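Viltton is getting a mobile version, and it wants you to log in every day 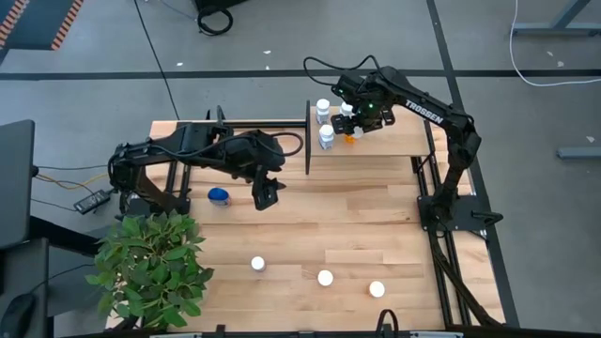 Four bottles on a wooden shelf, with two black robot arms at the bench.

Vostix has put a phone version of its town-building game Viltton into early release, without a trailer, a press release or so much as a post on its own forum. Players in Belgium and the Netherlands spotted it on the Android store last night. Everyone else gets a page saying the game is not available in their region.

It is called Viltton: Riverside, it is free to download, and it is still marked as unfinished. The store text promises "the full Viltton experience in your pocket". I have played three hours of it and would like to know which pocket they mean.

The original, if you missed it, was a slow and rather stubborn game about running a market town on a flood plain. You placed your mills and warehouses, the river came up, and you found out whether you had placed them well. A single winter could take an evening. There was no way to hurry it and plenty of people bounced off it for exactly that reason. The people who stayed are still playing, and they are the ones now filling the comment threads.

Riverside keeps the river and the little brick houses. Most of the rest has been cut down. Your town sits on a fixed grid of 30 plots, floods arrive on a schedule shown in the corner of the screen, and every building has a timer. A basic granary takes four minutes. The second level takes an hour. By the time I reached the third I was being asked to wait until the next morning or pay with sluice tokens, the new currency, which you get in small amounts for logging in and in large amounts for money.

The cheapest bundle holds 200 tokens. Finishing my overnight granary would have cost 468. You can do that sum yourself, and I assume somebody at Vostix did it first.

Project lead Wouter Van Loon answered a few questions by email and says none of this is settled. "The prices and timers in the current build are placeholders, and we are changing them weekly," he wrote. "We want a game you can enjoy without spending anything." Asked whether the timers might be removed altogether, he said the team was "looking at the whole picture". Asked whether there would be a paid version with no tokens in it, he did not reply to that part.

Placeholders is a word I have heard before. Studios tend to use it for the bits people complain about, and the placeholder has a way of still being there at launch with a nicer icon. Vostix may be different. It has a decent record with Viltton itself, which never sold so much as a hat. But it did not have Verbruggen behind it then. The publisher bought a majority share in the studio last September, and its other mobile releases all run on some form of daily reward and countdown clock.

The feature players seem happiest with is the new map, Prusosstead, a hill town with two streams in place of one big river. It was drawn by Ketsara Wiriya, who did the coastal maps for the PC game, and it looks lovely even on my cracked old handset. The streams rise at different speeds, so you have to decide which side of town to protect. For a few minutes, before the first long timer kicks in, it does feel like Viltton.

Whether it will ever reach the PC game is another question Van Loon left open. "Nothing to announce" was the wording.

Over on the fan forum, the thread on Riverside had reached 1,169 replies when I last looked. Moderator Veerle Lambrechts has split it in two, one for bug reports and one for, in her words, "everything you want to shout". The second is much the longer. Some of it is the usual grumbling about phones, and some of it is fair: there is no offline mode, saves are tied to a Verbruggen account, and the tutorial cannot be skipped. A few posters like it a lot and say it is fine on the bus. I believe them.

Milovan Mujić, who makes the popular better-drainage mod for the original, was blunter. "They took the flood, which was the one thing you couldn't plan round, and gave it a clock," he told me. He will not be making anything for Riverside, and in any case the mobile game does not support mods.

On the technical side it is in reasonable shape for something this early. It crashed on me twice, both times when rotating the phone, and the text in the trade menu is too small to read without squinting. Battery drain is heavy. The Dutch translation has gaps, with several building names still in English.

There is no date for a wider launch and no word on an iPhone version. Progress will be wiped at least once before release, according to the notice on the login screen. Anything bought in the meantime will be "returned as tokens", so if you spend real money now you will not be getting real money back. My advice is to leave the shop alone until the prices stop moving.

The PC version of Viltton is still on sale and got a small patch last week, fixing a bug with frozen canals.

Jelle Verhoeven, 10/05/2023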